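4.3 Loading footage and setting the delivery format

Before you start, copy all camera cards to a local drive. Voyle does not edit directly from a card, and projects opened from a card are read-only.

1. Open Voyle and choose New Project > Event Film.
2. Enter the couple's names and the event date. These fields fill the title template and can be changed later.
3. Set the frame rate to 24. All clips recorded at a different rate are listed in the Mismatch panel.
4. Drag the card folders into the Ceremony, Reception and Extras bins.
5. Select Sync by Audio. Syncing 40 clips takes about 24 minutes on a standard workstation.

Note: Clips without a sound track are skipped. Place them by hand, using the timecode column as a guide.

Thumbnails appear in the bins as each clip is indexed. Stills and rendered inserts are handled in the same way as video and are given a default length, which you can change under Preferences > Stills.
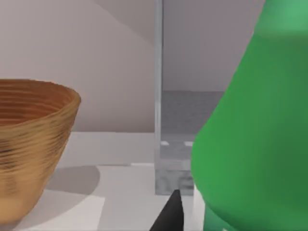

Figure 4-3. Bowl, rendered insert.

6. Open the Delivery tab and pick a preset. Lorby Web is used for online galleries. Lorby Archive keeps the full frame size and writes a second audio track with no music.
7. Check the bit rate. The archive preset is set to 4000 and should not be lowered.
8. Click Write Test. A short sample is saved to the Tests folder. Play it on the screen the client will use, if you have access to one.

Caution: Do not rename or move source folders after step 5. Sync data is stored by file path and will be lost. If a folder has to be moved, use Relink — the command is in the File menu, not in the bin menu.

Caution: Music licensed for a single event film is not cleared for showreels. Mark such tracks as Restricted in the audio list before export.

If the test stops with error 2640, the output drive is full or write-protected. Free some space, then repeat step 8. For other codes, see section 9.

Tritell Voyle Setup Guide. Revised Jan 29, 2025.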